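Open day at the Drodau works, Rerkbridge

The Drodau works opens its doors to the public once a year, in October. I went in the early afternoon, when the morning groups had gone and the line at the gate was short. Entry cost 2 dollars, paid in cash at a folding desk. The woman at the desk handed out a photocopied map with the toilets in the wrong place.

Drodau makes tables and a small range of cabinets. The building used to be a feed store and still has the loading bay on the Langat Street side, where the lumber comes in. Visitors start there. The boards are stacked with spacers between them and stay in the shed until the moisture reading is low enough. Our guide had a meter and let people try it on a few offcuts.

After that comes the cutting room, which was switched off for the day. The saws had tape around them. I would have liked to see at least one running, but the guide said the noise makes it impossible to talk to a group. A short video in the next room covered the cutting and gluing. It ran for too long and the sound was poor.

The finishing area was better. They had sample boards on the wall, each with the same oil put on in a different number of coats, and you could feel the difference with your hand. A round top takes longer to sand than a square one because the grain meets the edge at a different angle all the way around. According to the notice by the door, the works shipped 837 tables last year. Most of them were the Ender, a round model that has been in the catalog the longest.

The last stop is a room with finished furniture set out for use, on a wood-plank floor. You can walk around, pull up a chair and look at the tops up close. The round table had a light honey-orange grain, and I spent more time on it than on anything else in the building. 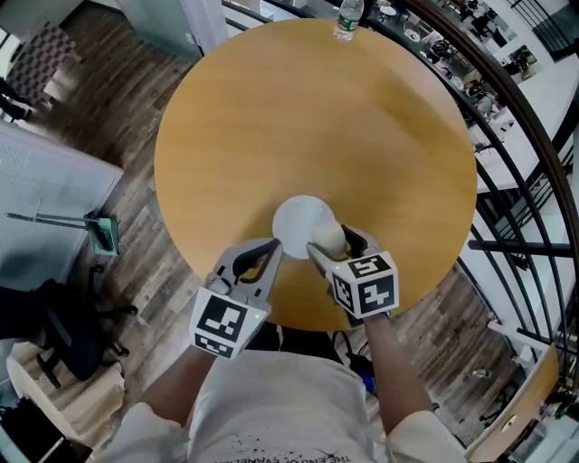

Can you put a plate straight down on an oiled table?

A room-temperature plate is fine. Anything from the oven needs a mat, and a spill should be wiped up the same day. The guide said most marks on a top come out with fine sandpaper and a little more oil.

Prices were on a sheet at the exit. The smaller Ender is 400 dollars and the larger one 900, with delivery extra outside Rerkbridge. There was a shelf of seconds as well, mostly cutting boards and stools, and those were going fast by the time I got there. I bought a board with a knot in one corner.

The whole visit took a little over an hour. Parking is on the street and fills up by noon. There is a coffee van in the yard, cash only, and a bench along the south wall. Wear closed shoes, as they turn people away from the finishing area in sandals.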